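Grasp labels from release events, part two

In June I wrote up the labeling scheme for the Merness pick-and-place set and left the results for later. The results took longer than planned because Angeliki Makris found a bug in the contact filter, and every number in my draft had to be thrown out. What follows uses the corrected filter.

A short recap for anyone who skipped the first post. We train a policy in simulation to move one object from a start pose to a named container. The usual success check looks at the final state only: object center inside the container volume, velocity below a threshold, episode over. That check is cheap, and it passes a lot of episodes I would not want on hardware. An object dropped from too high can bounce off the rim and still end up inside. The policy gets the same reward for that as for a clean placement.

The change is to score the release event separately. We log the first step at which the last finger contact is lost, then record object height over the container floor, linear velocity, and horizontal distance to the rim. An episode counts as a clean placement only if all three are in range at that step. The final-state check still applies afterward.

The evaluation used 171 episodes with held-out start poses. Under the old check, 115 passed. Under the new one, 14 of those 115 were rejected, almost all of them on release height. I had expected horizontal distance to be the main cause, and Severin Ammann had bet on velocity, so we were both wrong.

Shallow containers are where the two checks disagree most. A deep bowl hides a sloppy release, because the walls catch whatever comes in at an angle. With a low rim there is much less to catch it, and the final state depends on what the object does after first contact with the floor. Round objects make this worse. Our rolling friction value for fruit was copied from the Gruvura asset pack and is probably too high, which means the simulator is being generous. I have a sweep over that parameter queued and will report it separately.

The bug, for the record: the contact filter dropped any contact shorter than two physics steps. That is fine for the palm, which touches rarely. It is not fine for the distal finger links, where contact flickers while the fingers are closed and holding. The filter therefore declared a release well before the hand had opened, and the logged height was that of an object still in the grasp. The fix is a 17-step window with hysteresis, applied per finger and then merged. It delays detection slightly, so we backdate the event to the last step with nonzero contact force.

I also tried feeding the release height into the reward as a soft penalty. It works, but the policy learned to hover over the container for a long time before letting go, and mean episode length went up. A small time cost brings it back down. I have not tuned the ratio and would not quote a figure yet.

The code is in the Nouri branch. Mullmont still runs the old check, so do not compare numbers across the two.
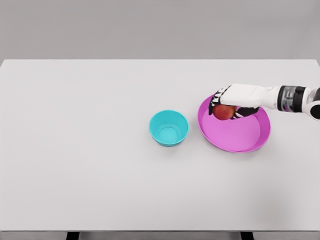 One open question is where to measure height from. I use the container floor directly under the object center, which is well defined for flat interiors and awkward for anything curved. Angeliki prefers the lowest point of the object mesh to the nearest container surface — more expensive, but it does not care about shape. On a flat floor the two differ by a constant for a sphere and by very little for an apple. I will probably switch to hers once the distance query is batched.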